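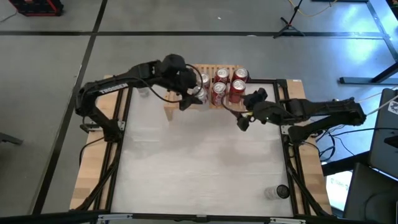 Drink cans and a wooden rack at the back of the work area.

Renell Folding Banquet Table, 6-Foot: Review
Posted 9/21/18

Our community center in Toledo replaced its banquet tables this spring. The old ones were plywood, heavy enough to need two people each, and several had legs that no longer locked. We bought 40 of the Renell 6-foot folding tables and first set them all up in May for the anniversary luncheon, with 288 guests at assigned seats. They have been in use most weekends ever since, for dance recitals, the rummage sale, language classes and a couple of wedding receptions.

Setup

The legs fold out and lock with a sliding ring. The ring is stiff on a new table and loosens up after a few uses. One adult can carry a table by the handle on the long side, though the doorway to our storage room is narrow and you have to turn the table on end to get through. Teenagers from the drum group managed without trouble. Putting out the whole set took us less than an hour, including moving chairs.

The tables have a center fold. I was against this when we ordered, having used folding tables that sagged in the middle. These sag a little under a full coffee urn and a stack of plates, but they do not rock. With a tablecloth on, the fold line can't be seen. Without one, it catches crumbs and glitter, and you need a stiff brush to get them out.

Seating

Renell says eight people per table. That works for children. For a sit-down meal, six adults is comfortable, and eight means the people at the corners have a leg between their knees. We seated eight for the luncheon and heard about it afterward. For the buffet line we put tables end to end, and the tops lined up evenly except where the floor slopes near the kitchen. The feet do not adjust, so we used folded cardboard.

Cleaning

Soy sauce, coffee and tea wipe off with dish soap if you get to them the same day. Red punch left overnight made a faint stain on one table, and it is still there. Poster paint came off. Permanent marker did not. The underside collects dust in the ribs and we have not found a quick way to clean it.

Storage

Folded, the tables stack flat, but we would not go higher than ten. They also fit upright on the Irnia rolling cart, which is sold separately and costs more than it should. The cart's straps are short, and the last table in the row has to be pushed hard to get the buckle closed.

Problems

Of the set, 3 arrived with damage. Two had cracked corner caps and one had a bent leg. The dealer in Stavport replaced the bent one in 2 weeks and sent loose caps for the others, which press on by hand. Since then one handle has torn. It was screwed back on with larger screws and has held.

Would we buy them again

Yes, for a hall that sets up and clears the room often. If your tables stay out all year, get a one-piece top, which will be flatter and cheaper. Order the cart at the same time, as shipping it alone was expensive. Also measure your tablecloths first. Ours were cut for the old tables and hang short on both ends.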